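Budgeting for a second two-arm cell — what should I plan for beyond the arms?

Posted in Equipment & Purchasing

Essam Ramadan
Thursday, July 2, 2026

We're a small shop that handles returned phones and accessories. Since April we've had one tabletop cell with two arms on an aluminum frame, doing practice work on picking up phones and setting them on stands. I have to turn in a budget for a second cell and I want to get it right, because the first one went well over.

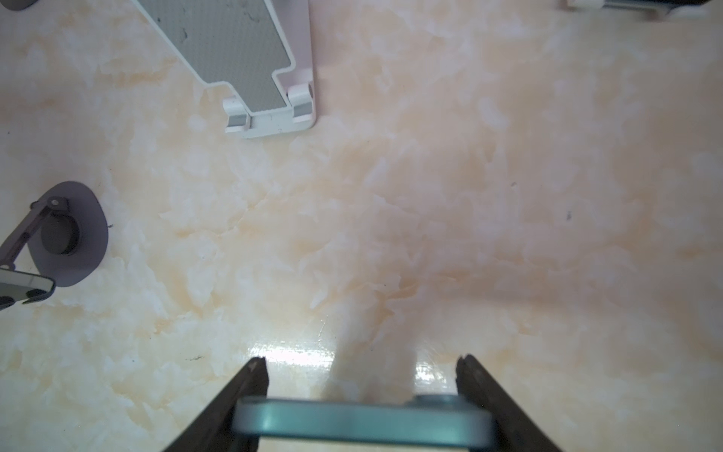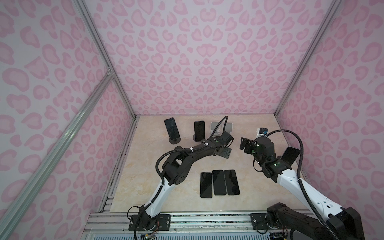
The arms themselves are the easy part. I have quotes from Radwan and Bolotau and they are close enough that delivery time will probably decide it. What I can't pin down is everything else: frame, wrist cameras, spare fingers, cables, the tabletop, and the phones and stands we use as work pieces. On the first cell we bought those as we went and the receipts are all over the place.

Three things I'd like to hear about:

Should I buy the second cell to match the first exactly, or is it fine to mix arm brands?

How much should I hold back for spares in the first year?

Is a glossy tabletop worth replacing? Ours has a marble pattern and it throws a lot of glare back at the wrist cameras. Someone here wants to spend money on new lights and I'd like to know if that's the right place to spend it.

Wusow

I buy for a packaging line, so take the phone part with some caution.

Match the first cell unless the price gap is large. With two brands you stock two sets of fingers, two kinds of cable and two kinds of motor, and the person who knows how to fix one has to learn the other. We mixed brands to save a little up front and spent it again in the first year on parts that only fit half our machines.

On spares, we hold back 5 percent of the cell price for the first year and it has been enough. Put these on the list:

Gripper fingers, 4 pairs
One full set of arm cables
One spare wrist camera
Cable ties, bolts and corner joints for the frame

The cables are what people forget. Anything that loops over an elbow and bends all day will wear out at the bend, and if the supplier is slow you lose the arm for as long as the part takes. Ask both suppliers for the lead time on a cable set in writing before you sign. Ask the same about a single wrist motor. Some will only sell you the whole arm — that changes the math.

Also get a separate line for work pieces. Phones and stands get scratched and dropped. If they come out of the spares money you'll be short by the fall.

Ivumbridge

Do the tabletop first, before the lights. A shiny surface will reflect whatever you hang over it, so new lights may only move the bright band to another place. A matte sheet cut to size costs very little next to an arm. Lay it down, run the same job for two weeks, and compare. If the cameras are still having trouble, then price the lights.

One caution: if you've been recording runs on the glossy top and plan to use them for the second cell, changing the surface may matter to whoever trains the system. Ask them before you order.

For the frame, buy more rail than the drawing calls for. We ended up adding a cross piece on ours and the small order cost nearly as much in shipping as it did in rail. And measure the doorway if it's coming assembled.

I don't know Radwan. Bolotau was late to us once but the parts were fine.

Essam Ramadan

Thanks, both. I'll write it up with matching arms, 5 percent for spares, and a separate line for phones and stands. The matte sheet can come out of this year's supplies, so I'll order that now. I've asked both suppliers about cable lead times and will post what they say.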